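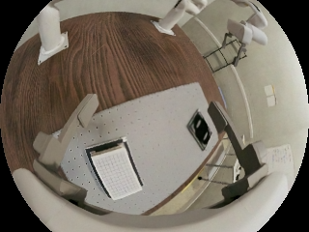

Fri 17 July

Start at half past eight. The simulator was still loaded from yesterday, so I could begin directly with the approach planner. Nighat Abbasi asked me on the phone if Ekis can already choose its own approach direction for the gridded tray. I said yes, but not always the direction I would choose.

The problem is the same as before. The planner gives a path which is free of collision, and the path is legal in every joint, but in the last part the wrist makes a large turn close to the table. In simulation this costs only time. On the real cell in Stodeck I would not like to stand near it. Until lunch I made 30 runs with the old cost and 30 with the new one, where the rotation of the wrist has a higher weight when the fingers come down. The new cost is calmer. It is also slower to find a first solution, and two times it found no solution inside the limit, which I had set to 15 seconds.

Radu Onu looked at the log and found my mistake in a few minutes. I had given the arm base frame to the function and it expects the table frame. The difference is small in rotation, therefore the result looked almost right and I believed it. I have now renamed both variables, with long and ugly names, and I feel better.

In the afternoon I turned to perception. The estimator must find the pose of the tray from the rendered wrist view, and it has trouble with shadow. Where a shadow crosses the grid, the thin lines become weak and the line detector loses them. The estimated tray then slides towards the bright side. I changed the threshold to a local one, calculated in small windows, and the line came back in most of the views. The perforated table is the next difficulty – its holes are also in regular rows, and the detector likes regular rows very much. For the moment I mask everything outside the rim of the tray.

A small label by the black base says A1, if I read it well at this resolution. I would like to use it to decide which end of the base is which, but I do not trust it yet.

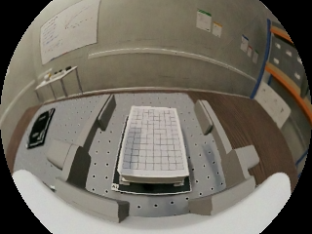 Evening, notes for Monday

Lodeck renders are finished up to number 648 from 1,000. I leave the machine on during the night.

Ask Radu if the wrist weight can be a parameter in the task file. Now it is written in the code and I must build again each time.

Test the local threshold with the light moved to the other side.

Write to Nighat about the two runs without solution, with the seeds, so that she can repeat them.

Dinner was late, soup and bread. I read a little and then went back to check the disk space.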